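Two Clocks and a Tray

I promised a few of you that I would write up what I've been doing since the spring, and then September came and went and I kept finding one more thing to fix before I could call it ready. It still isn't ready. But the coffee is fresh, the house is quiet, and I think if I wait any longer I'll forget which parts were hard.

So, for those who haven't been following along: I write the software that turns hand-held gripper recordings into something a robot policy can learn from. People pick up a pair of grippers, do an ordinary job at a table, and my code has to work out afterward where each gripper was, how far open it was, and what the two of them were doing relative to each other. The learning part gets all the attention at conferences (and I do enjoy the learning part, don't get me wrong!), but most of my days go into the dull middle bit between the recording and the training run.

The pipeline is called Fava, which was named over lunch and has stuck. It started as one long script and is now a fairly respectable set of small programs that hand files to each other. One reads the video, one finds the markers, one solves for poses, one lines everything up in time, and one writes out the finished episodes. I like being able to rerun just the piece I've broken.

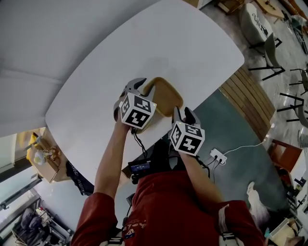

Time alignment is where most of my summer went. Every stream we record has its own idea of what time it is, and those ideas drift apart at different speeds. If you're only looking at one gripper you can get away with a lot. A few milliseconds of slop between the image and the pose makes the trajectory look a little late, and the policy learns to be a little late, and you can live with it. With two grippers on the same object, you can't. When both hands hold something stiff, the distance between them barely changes, and any clock error shows up as the object stretching and shrinking like taffy.

My first fix was a constant offset per stream, measured at the start of each recording. That worked for short takes and fell to pieces on long ones. My second fix was a straight line, an offset plus a drift rate, fitted over the whole take. Much better! Then Chih-ming Kong, who looks after the controller side of things and has far more patience with plots than I do, asked why my residuals had a little staircase in them. I had been staring at that staircase for a week and thinking of it as noise.

The staircase was dropped frames. Somewhere in the reader I was numbering frames by the order they arrived and multiplying by the nominal frame period, so each dropped frame pushed everything behind it one step early. In one long take of 3,456 frames I had lost 2 of them, and those 2 were enough to put a visible kink in the path of the right gripper. I now use the capture timestamp all the way through and leave the gaps as gaps. The change to the code was four lines long. I won't tell you how long it took me to be sure of it.

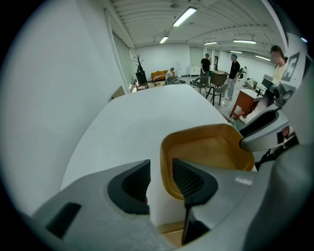

The next thing was deciding what to do with the gaps. Interpolating a position is easy enough, but orientation wants more care, and for a while I had a sign error that made the gripper take the long way around between two nearly identical poses. If you've worked with quaternions you have already guessed it. I flip the sign now whenever the dot product between neighbors comes out negative, and there is a test for it with a rude name.

I also stopped filling any gap longer than a handful of frames. It's tempting to fill them all, because the episodes come out looking so tidy, and then you train on a motion that your own smoothing code made up. Fava now marks those stretches and splits the episode there. I lost some data doing this and grumbled about it, and then the next policy was steadier at the grasp, so I've stopped grumbling.

Inow is the viewer, by the way, and I should have introduced it sooner. It plays all the streams side by side with the solved poses drawn underneath, and it lets you scrub back and forth with the arrow keys. I resisted writing a viewer for ages (there are so many already) and kept opening clips one at a time in a video player, with the numbers in a spreadsheet next to it. I'd like those evenings back. 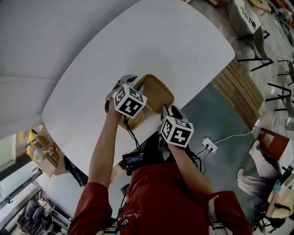 Marker tracking was the other big piece, and I went into it thinking it was a solved problem. You print a square, you find the corners, you get a pose. A single small square seen nearly face-on is a treacherous thing, though, because two quite different tilts can explain the same four corners almost equally well, and the solver hops between them from one frame to the next. With a white cube on top of each gripper and black square patterns on its faces, I can often pull in corners from more than one face and solve for the cube as a single body, and the hopping mostly goes away. The tray work leans on this heavily. When the fingers of both grippers are on the tray, a wobble of a few degrees in one cube is enough to make my estimate say the tray is being bent in half.

So there's a check for that now, too. While both grippers report that they're closed, Fava takes the transform from the left one to the right one and watches how much it moves. If it moves more than I'm willing to believe for a stiff object, the stretch gets a flag and shows up in orange in Inow. The first time I ran it over the back catalog it flagged 468 stretches. I went a bit pale, made a sandwich, and started looking through them.

Most came down to one of the causes below, and I'm listing them with what I did in case it saves one of you some time.

1. Stale calibration. The transform from cube to fingertips was from an older mount. I now store a calibration ID in every episode, and the solver refuses to run if it doesn't match the gripper.

2. Regrasps. One hand let go and took hold again farther along, which is perfectly good behavior and should never have been flagged. The check now restarts whenever either opening width changes by more than a small threshold.
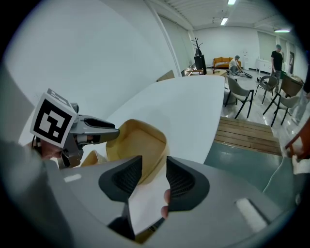
3. Things that bend. Paper and thin card are supposed to change shape, and a rigidity check has no business judging them. Episodes carry a "soft" tag now, typed in by hand, and I'd love to have something smarter.

4. Real tracking failures. Glare on a marker face, or an arm between the camera and the cube. I drop these stretches and move on.

On the control side, Chih-ming has a first two-arm policy running in the Clirwood simulator from the cleaned-up episodes. It outputs a relative pose for each hand, plus the transform between the hands, and the extra term seems to help the arms agree with each other once they're both holding on. Before we had it, each arm would chase its own target with great confidence and the contact forces would climb until the simulator gave up. I'm keeping my excitement on a short leash until we try it on hardware, where latency is going to have its own opinions. We've left a slot in the config for a measured delay on each arm, and so far it's filled with zeros.

A reader named Cheung wrote in after my last post to ask whether I'd thought about estimating the clock offset inside the pose solver, all in one go, and skipping the separate alignment step. I have, and I even have a branch for it! It's slower and it's fussier about its starting guess, but on the long takes it comes out ahead of my straight line. I want to try it with a drift rate that's allowed to wander a little, and I need to find out why it falls over whenever a take begins with both hands still. I suspect there's simply no motion there for it to line up against, so the next thing on my list is to have it skip ahead to the first decent movement and start from there.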